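Hand-Held Gripper Trials: Your Questions

Updated April 28, 2018

What are you comparing?
Fingertips and finger shapes for our hand-held grippers. You hold one in each hand, do ordinary chores with them, and we see which tips people like before any go on an arm. It's the most fun we've had since the lab opened!

Why start with cups and plates?
They're cheap, and they're hard! A clear tumbler is tough on the cameras, and a smooth wall gives a stiff fingertip very little to hold on to. The mesh pads are our favorites so far.
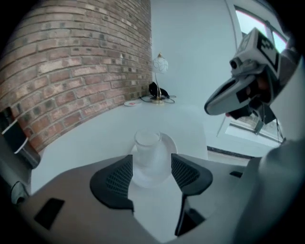 Mpho Motaung wants a softer pad under the mesh, and we'll have a batch to try in May.

How many grasps does each tip get?
100 per object, with 14 objects in the full set. Yes, your wrists will notice. Take breaks!

Do I have to stand at the table?
No, floor work counts too, and we'd love more of it. Reaching down changes how you angle your hands, and that shows up in the tracking right away.
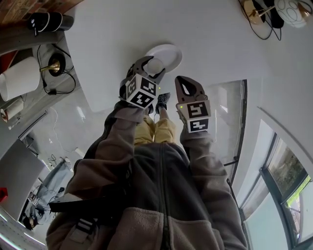 Round things are where the curved fingers really shine. Try rolling your wrist a little as you close.

What are the square markers for?
They let the cameras work out where each gripper is. Keep them clean, and try not to cover them with a sleeve. 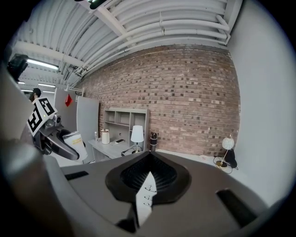 If tracking drops out, hold still for a moment, then carry on. Tullio Lombardi is testing a new controller build, Vuvon, that should recover faster.

Can I bring my own fingertips?
Please do! Send us the drawing first so we can check the mount.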